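Nekska protocol

The Nekska protocol is a procedure for collecting manipulation demonstrations with a hand-held gripper in furnished rooms that have not been prepared for robots. It was set out by Ada Cocco and Leonardo Guerra in an internal report dated 19 November 2018 and later revised in April of the following year. The protocol is used mainly for training imitation policies on short pick-and-place tasks.

Background

Demonstrations recorded by teleoperation are limited by the speed of the arm and by the need to bring the arm to the site. Hand-held collection removes both limits. The operator carries a two-finger gripper with a wide-angle camera fixed behind the fingers, and the camera motion is recovered afterward by visual tracking. Earlier work by the same authors, known as the Putano trials, used bare laboratory benches. Policies trained on that data performed poorly when the background changed.

Procedure

Each session is confined to one table or counter. Objects already on the surface are left in place, including those that play no part in the task. The operator selects a target small enough to fit between the fingers and records a series of episodes, varying the starting height and the direction of approach. An episode is discarded if tracking is lost for more than 16 consecutive images.

Approach and grasp are labeled as separate phases. The label changes at the first image in which both fingers touch the target. Surfaces with strong veining or a printed pattern are preferred — they supply features for the tracker close to the fingers, where plain tabletops often supply none.

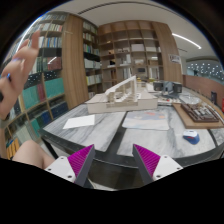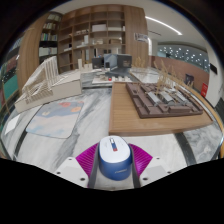

Hand-held gripper at a marble-patterned table with architectural models: open, and holding a small blue and white object.

The fingers carry ribbed pads on either side of the target. Finger opening is not measured by a sensor. It is estimated from the position of the pads in the image, using a calibration made at the start of the session.

Results

The reference set, called Noston, contains 252 accepted episodes from 69 sessions. A policy trained on the full set was compared with one trained on the Putano data, with the same network and the same number of training steps. The Noston policy completed more grasps on cluttered tables and showed no clear advantage on bare ones. Most remaining failures were late closures, in which the fingers reached the target but closed after passing it.

Limitations

Calibration drifts when the pads are replaced during a session. Reflective surfaces and glass in the background can produce false features, and the Gatti filter, added in the April revision, removes only part of them. The protocol does not record contact force. Tasks that depend on it, such as fitting a lid, are outside its scope.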